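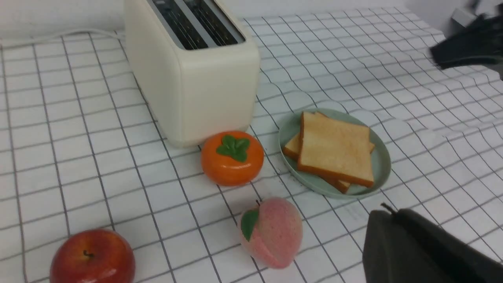
Breakfast Table Props Assistant (part-time, fixed term)

Skavaver, Table and Small Kitchen Section
Posted 2021-12-21
Reports to: Hilkka Sjöberg, section lead
Location: Grirkside, ground floor

Summary of the position

Skavaver prepares and maintains table settings for product photography, showroom display and printed instruction sheets. The table and small kitchen section handles toasters, kettles, plates, cloths, bread and artificial fruit. We need one assistant to set tables from written layout sheets, keep the sets in good order between uses, and maintain the stock records for the section.

The work is repetitive and close. Most of a shift is spent standing at a table, moving small objects short distances, and writing down where they were put. Applicants who want to design settings should be aware that layout is done by Nayara Guimarães and that the assistant does not alter it. Comments on a layout are welcome in writing after the set has been used.

Term and hours

The position runs from the start date agreed with the successful applicant until the end of June. Hours are 70 per month, worked in shifts of no less than four hours. Shifts are set a month ahead. There is no evening work. Swaps between assistants are allowed with notice to Hilkka Sjöberg and must be entered in the shift book by both people.

Main duties

1. Setting tables

The assistant lays the cloth, places the appliance, then the plate, then the food and loose items, in that order. Each layout sheet gives a plan of the table and a list of items by stock number. Placement is measured from the front left corner of the table.

Grid-printed cloths must be laid with the printed lines parallel to the table edge. A cloth that has been washed often enough to pull out of square is reported and taken out of use. It is not stretched or pinned to correct it.

Appliance cords are part of the layout. On the breakfast sets the cord runs along the back of the cloth, toward the wall, without crossing behind the plate. Cords are not taped to the cloth. Appliances stay unplugged during setting.

2. Bread

Sliced bread is bought in by the section. The assistant selects slices with a whole crust, a flat crumb and no tearing at the corners. Unless the sheet says otherwise, slices are used untoasted or lightly toasted, and two slices on a plate are laid at an offset so that the crust of the lower one shows on two sides.

Bread used on a set is not eaten afterward. It goes in the food waste bin, and the plate is washed the same day. Crumbs are removed from the cloth with a soft brush. A damp cloth must not be used on printed fabric; it leaves a tide mark that is visible when dry.

Where a sheet calls for toasting, use the toaster in the staff kitchen. Toasters held as props are not used to toast bread. Heat discolors the pale bodies around the slots, and crumbs are hard to clear from between the wires.

3. Artificial fruit

The section holds 163 pieces of artificial fruit and vegetables. They fall into two groups for care purposes.

Glossy pieces, such as apples and persimmons, are wiped with a barely damp lint-free cloth and dried at once. Finger marks show on dark red and bright orange pieces more than on any others, and these are wiped a final time after placement. Cotton gloves are available. They are optional for setting and required for packing.

Pieces with a fuzzy finish, such as peaches, are never wiped. They are cleaned with a dry brush, working in one direction. The finish wears off at the widest point if the piece is rolled on the table, so it is to be lifted and put down.

Leaves and stems are the usual point of failure. Pick up a fruit by the body. A loose leaf is re-fixed by Reijo Mustonen in the workshop and not by the assistant. A piece with a missing leaf can stay in stock but is marked in the record as incomplete, and it may only be used where the sheet allows it.

Fruit is placed with the orientation given on the sheet. "Upright" means stem on top. "Side" means lying, with the leaf visible from the front of the table. If a piece will not hold its position, tell the section lead. Putty is permitted on wood and laminate but not on cloth.

4. Plates and small ware

Plates are stored on edge in felt-lined racks, sorted by color and then by diameter. Pale glazes (mint, cream, pale gray) are kept apart from dark ones. The assistant checks each rim for chips before it goes out and again when it comes back. A chipped plate is withdrawn the same day and entered in the breakage list. Staff are not charged for breakages that are reported.

5. Appliances

Each toaster and kettle has a card showing its stock number, body color, cord length and condition. Matte off-white bodies are cleaned with plain water and a soft cloth only. Cleaning sprays leave shiny patches on the matte surface that cannot be removed. Slots are cleared with the appliance upside down over a tray, and then with a dry brush.

Cords are coiled in loose loops and secured with a cloth tie. They are never wound around the body.

6. Records and packing

Every set is checked out and checked in against its sheet. The record is kept on paper first and entered in the stock program by the end of the shift. The program is supplied by Cerudard, and training takes half a day. Sets going off site are packed in divided crates, one layer per crate, heavy items in a separate crate from fruit. Full crates can weigh up to 8 kilograms.

Requirements

The applicant must:

- be able to stand at a table for two hours at a time, with breaks
- be able to lift and carry a packed crate up one flight of stairs
- read a measured plan in inches and in centimeters
- write a clear stock entry that another person can follow
- distinguish close shades, including cream from white and mint from pale gray, under the section's table lamps

A short color sorting task is given at interview. It takes a few minutes, and the result is discussed with the applicant on the spot.

Useful but not required:

- work in a shop, stockroom, restaurant or catering kitchen
- experience handling fragile goods
- basic sewing, for hemming and minor cloth repair
- a driver's license

No degree is asked for. People returning to work after a gap are encouraged to apply, and the gap does not need to be explained in the application.

Allergies

The section handles wheat bread during most shifts. Applicants with a wheat allergy should mention it, and we will discuss whether the duties can be divided differently. Several cloths are stored with cedar blocks. Latex gloves are not used in the building.

Working conditions

The setting room has pale walls, level flooring and adjustable tables. The temperature is kept low in winter to protect the adhesives on the older fruit, and a sweater is recommended. Loose sleeves, bracelets and rings with raised stones should not be worn at the tables, as they catch on cloth and stems. Drinks are kept in the staff kitchen.

The building is reached from the Grirkside main road by a ramp or by steps. Stock on the upper level can only be reached by stairs. If this is a difficulty, contact us before applying; some of the duties can be done entirely on the ground floor and the lifting requirement may be changed by agreement.

Pay and benefits

Pay is hourly, at the section's assistant rate, and is sent with the application form. Training hours are paid in full. Travel to off-site sets is paid from door to door. Staff may buy withdrawn plates and cloths at the end of the term at a fixed low price. Artificial fruit is not sold.

How to apply

Send the following to Ladan Esfahani at the Skavaver office, by mail or through the form on the jobs page:

- the completed application form
- a one-page work history
- a stock list of one shelf or drawer in your own kitchen, up to a page long

The stock list is used to judge how you describe objects. Include the item, color, condition and position on the shelf. We do not judge what you own. Do not send photographs of the shelf. Lists longer than a page will be read to the end of the first page only.

Write "Props Assistant, ref. 73" on the envelope or in the subject field. Applications without the reference are often sent to the wrong section, and we cannot promise that they will be returned to us in time.

Selection

Applications are read as they arrive. Selected applicants are invited to a working interview, which is paid for two hours at the assistant rate. It consists of the color sorting task, setting one breakfast table from a sheet, packing the same table into crates, and a talk with Hilkka Sjöberg and Tín Tạ. Mr. Tạ holds the assistant position in the dinner table section and can answer questions about the daily work.

In the setting task, accuracy counts for more than speed. Applicants may ask any question about the sheet before they begin and may correct their own placement until they say that the table is finished.

Two references are requested only after an offer is made. One may be from a person who is not an employer.

Questions about duties go to Hilkka Sjöberg. Questions about pay, forms and access go to Ladan Esfahani. The display position with Tsang listed on the same page is separate and needs its own application.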